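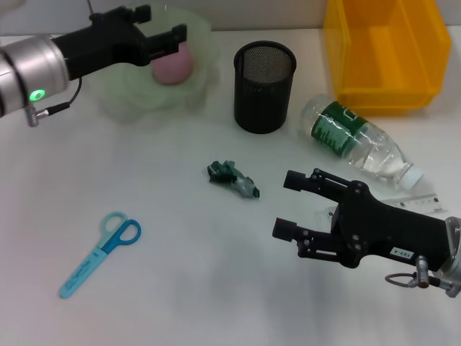 ## Avo: training on fewer recordings and getting more tables cleared

**1/** Our write-up of Avo went online on Apr 22, 2025, and a few people have asked for the short version. It's a way of deciding which demonstrations to keep when you train a two-armed robot to clear a messy table. Thread follows.

**2/** We had 200 recordings of a person steering both arms through the job: bottle, ruler, scissors, bits of wrapping and so on, with a different layout each time. The usual thing is to train on all of them. We did that in January and the result was poor in a way that took us a while to pin down.

**3/** The robot would go for something with one arm, stop short, pull back and try the other arm. Sometimes it did this until the time limit. No crash, no dropped object, just dithering.

**4/** When we went back to the recordings, the people were doing the same thing. If an object sits near the middle, you start with the left arm, change your mind and use the right. A person does that once and gets on with it. The trained policy learns the change of mind as part of the task.

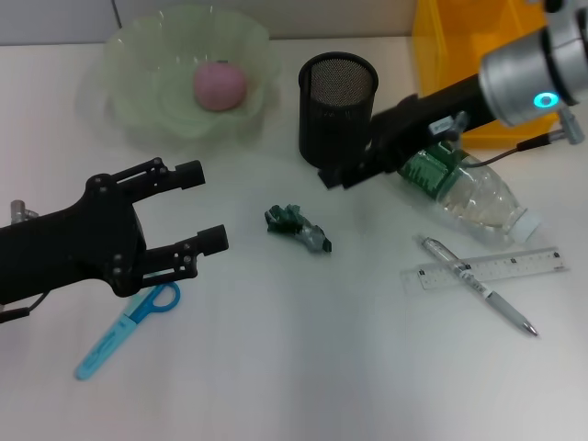 **5/** So the question was how to spot those moments without someone watching every recording. Avo looks at each reach and asks one thing: did the arm that started the reach also close on the object? If it didn't, the reach gets marked.

**6/** Marked reaches aren't always bad. Sometimes you move one arm away to make room for the other, and we want to keep that. Avo tells the two apart by checking whether the second arm's path would have crossed the first arm's position. If it would, the reach stays in.

**7/** A recording with too many marked reaches left over is dropped whole. We tried cutting out only the bad stretches first - that left jumps in the arm positions and the policy picked those up too. Dropping the lot was simpler and worked better.

**8/** After that step 118 of the recordings were left. Everything else stayed the same: same network, same training length, same cameras, same starting settings. The only change was what went in.

**9/** For testing we set out 70 layouts that weren't in any of the recordings and ran both versions on each. The order of the two versions was shuffled for every layout. A run counted as finished only if each object ended up where it was meant to go before time ran out.

**10/** Avo finished 65. The version trained on everything finished nine fewer. Of the runs it lost, most were lost to the clock, with an arm still going back and forth.

**11/** The five that Avo lost were nearly all thin, flat things. Rulers are the worst. A clear one on a white table is hard to see in the first place, and the fingers have very little to get under. Choosing better recordings doesn't help with that and we don't claim it does.

**12/** One more check. We also dropped recordings at random until we had the same number left, and trained on those. That did slightly worse than using the full set, so it isn't just that a smaller pile is easier to learn from.

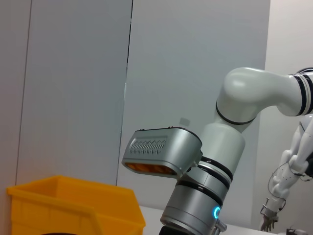

**13/** A reply to post 7 asks whether we're simply throwing out the slower operators, and whether the policy ends up copying one person's habits. Fair point, and we looked at it. Every operator still has recordings in the kept set. The share does differ between them, and the table is in the appendix.

**14/** Speed on its own is a bad guide, by the way. We tried keeping the fastest recordings and the robot became rougher with the scissors and kept nudging the bottle along the table. Some of the slow recordings are very good ones.

**15/** Things we haven't tested: more than two arms, soft items like cloth, and tables where objects are stacked. The crossing check in post 6 assumes the arms work over one flat surface, so stacked objects would probably need a different rule.

**16/** The Gukberg group is trying Avo on its own recordings, which were made by fewer people over a longer period. Fleteck has asked about bin sorting. No numbers from either yet.

**17/** The marking script is in the Kiều repository with the list of kept recordings. It runs on a laptop and needs only joint positions and finger openings, no video. If your logs store the fingers as open or closed with nothing in between, set the threshold flag first or it will mark nearly everything.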